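Students Put Robot Arms to Work at Ulloa Stacking Challenge, Open to the Public This Sunday

Families, neighbors and anyone with a soft spot for building blocks are warmly invited to the Ulloa Stacking Challenge this Sunday at 2 p.m., when 62 students from area schools will bring the robot arms they have been programming since the start of the semester.

The task sounds simple enough – pick up a block, set it on another block, and keep going – but the teams in the Hendance Robotics Club have spent many long afternoons on it, and they are very eager to show their work.

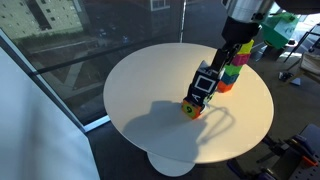 A robot arm at work on a short stack of lettered and numbered blocks, beside a taller tower in five colors.

"I have never seen a group of teenagers care so much about half an inch," said Despina Sârbu, who coaches the club. "They argue, they test, they go back to the code, and then they want to stay another hour."

Teams will compete for a $415 parts grant. Admission is free, and doors open at 1:30 p.m. For questions, please ask for Issa Chidiac at the club office.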